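Cornesville Robotics Club > Student Projects > Walking controller, apartment map

jadon_k
Still stuck on the counter run. The walk is fine in the open part of the room. Once it goes alongside the counter the path drifts left and I get contact warnings on the arm. Run 127 was the best so far. Has anyone else tried this map with the August build?

akadex
What clearance did you set for the planner? If it only uses the feet, it will never know about the hands.

jadon_k
Default. I think that's torso width.

Rasa Ramanauskas
Then that's your problem. Set it from the widest arm pose plus a margin. My group had the same warnings and it took us 2 evenings to find it.

akadex
I disagree with just making it wider. Do that and it won't fit between the furniture at the far end. Shorten the arm swing near obstacles and leave the planner alone.

Rasa Ramanauskas
That changes the balance, and then he has to retune the whole gait. The demo is graded on finishing the route. Nobody gets points for a pretty arm swing.

dsriwong
Can we see it? Also check the furniture before you blame the planner. Some of those models were dropped in by hand last term and the collision shapes are a mess.

jadon_k
Reran it with seed 829 and took a grab at step 2329. I haven't changed the clearance yet. The right arm angles out from the body a lot more than the left, so Rasa may be right about using the widest pose. Daranee, you have a point too — the legs of the green chair go straight into the sofa seat. I'll move the chair first, then try the wider setting and post the log tonight.
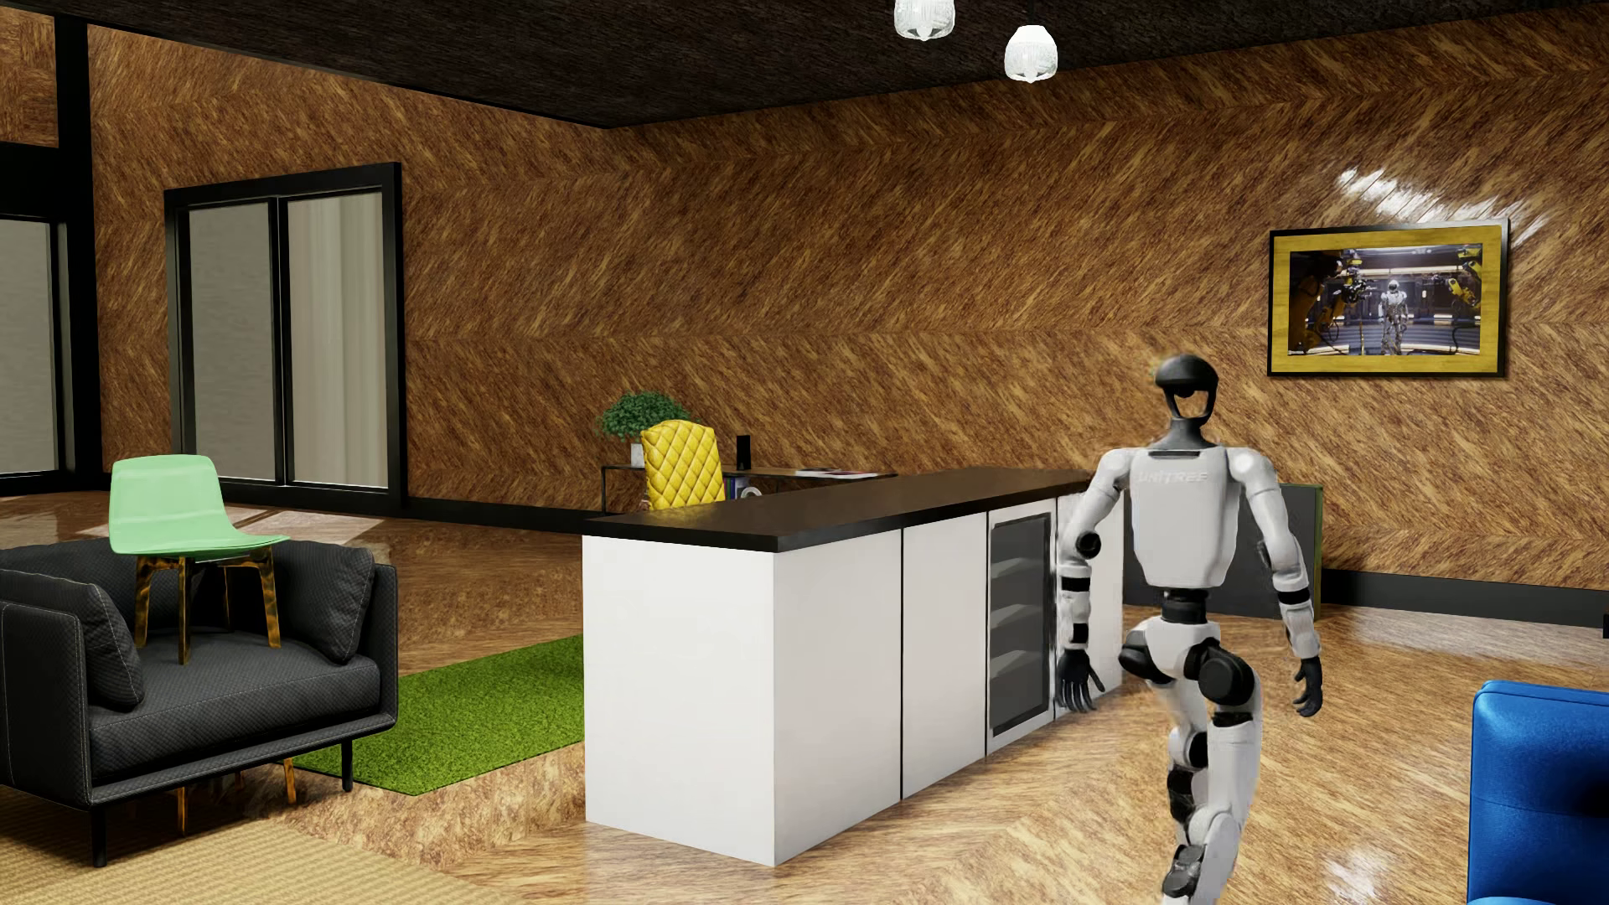
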